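Pumavcombe Bake Fair returns to the Lokwood Hall

July 23, 2025

The Pumavcombe Bake Fair is back for its second year, and it has outgrown the old scout rooms! This time 90 home bakers have put their names down, and the whole thing moves to the Lokwood Hall on Demeck Street, with parking behind the library.

"We had over 197 people through the door last March and ran out of lamingtons by morning tea," said organiser Elżbieta Wieczorek. "My neighbours are still talking about the poppyseed roll."

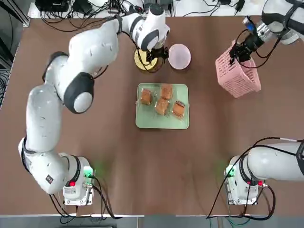
Entry is $2, and kids under five get in free. Judging starts at 10 am, with new classes for honey cakes, savoury scones and anything made with home-grown fruit. The Kwiatkowski family will be pouring tea and coffee all day.

Entry forms are at the library counter. Please list all flour and nuts used.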